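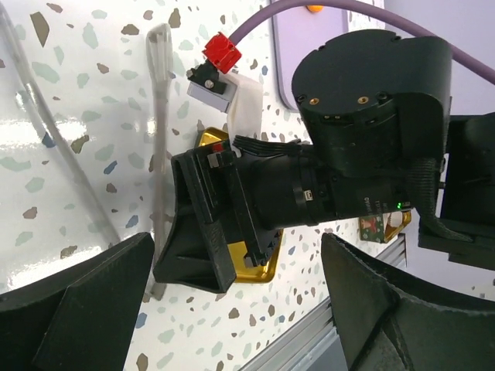 Rolling over an old 401(k) when the check was made out to me — did I mess up?

Posted by Marcelle Deschamps in Retirement and Savings

Hi everybody, and thanks in advance for reading, I know this is going to run long. I left my job at Grurkik in the spring after a good many years there (no hard feelings, my husband's work moved us to Lodunham and the drive would have been awful). I had a 401(k) with them, nothing to make anybody rich, but it's ours and I'd like to keep it growing. I meant to move it into the IRA I already have at Strobel, which is a regular traditional one, nothing Roth.

So I called the plan's number, and the young man was very nice, but I must have said yes to the wrong thing. What came in the mail was a check made out to me, by name, and it was smaller than my balance. The stub says 20% was withheld for federal tax. I thought a rollover wasn't taxed! I haven't deposited it. It's sitting in the drawer with the takeout menus and it makes me nervous every time I want noodles.

My questions, and I'm sorry there's more than one. Can I still put it in the IRA? Do I put in only what the check says, or the whole amount from before they took the tax out? And is there any way to get that 20% back, or is it just gone? I'm 52, if that matters. My sister says it matters.

Reply from Nigel Pearce

Hello Marcelle, and please take the check out from under the menus, because you're fine as long as you watch the calendar. I did very nearly the same thing when I left Sterkitz, and I remember that sinking feeling at the mailbox.

What you got is usually called an indirect rollover. When the plan pays you instead of paying the new IRA, it has to hold back 20% for federal tax. You then have 60 days from the day you received the money to get it into an IRA. It's the day you received it that starts the clock, not the day you deposit the check, so find the envelope if you still have it and write the date down somewhere.

As for how much to put in, you're allowed to put in the whole original amount, and that's what keeps all of it untaxed for now. The catch is that you have to make up the withheld part from your own savings. In my case the withholding was small, because the account was a little leftover one. The balance was $825, they kept $165, and I got a check for $660. I deposited the $660 and then added $165 from our checking account, so the IRA got the full $825. At tax time the $165 showed up as tax I'd already paid, the same as withholding from a paycheck, and it came back to me as part of my refund. So no, it isn't gone — it's just with the IRS for a while.

If you can't spare the difference, roll over what you have. The part you don't replace counts as income for the year, and your sister is right, at 52 there's generally an extra 10% on that part too. There are some exceptions (leaving the job in or after the year you turn 55 is one, which doesn't help you), so it's worth asking whoever does your taxes.

When you call Strobel, tell them it's a 60-day rollover contribution and say the word "rollover" more than once. You don't want it entered as your regular contribution for the year, which has a much lower limit. Mine was put in wrong the first time and it took 4 phone calls to straighten out, though everyone was polite about it. Then in January or so you should get a 1099-R from the old plan, and you report the whole thing on your return even though the taxable part may be zero. Keep the stub and the deposit receipt together.

One more thing and then I'll let you go. Ask whether any of the money in the old plan was Roth or after-tax. If it was, that part follows different rules and shouldn't go into a traditional IRA without a conversation first.

Reply from lakehouse87

Call the old plan and ask if they'll take the check back and reissue it to the new IRA company "FBO" your name. Mine did, but I hadn't cashed it. Some won't. Doesn't cost anything to ask. They charged me for overnight mail though.

Comment from Marcelle Deschamps

Oh, thank you both so much! I found the envelope, and I'm still well inside the 60 days. I called the old plan first and they won't reissue, so I'll be going Nigel's way. We can cover the difference if we put off the gutters until December, and my husband says the gutters have waited this long. I have an appointment with Strobel tomorrow morning and I'm bringing the stub.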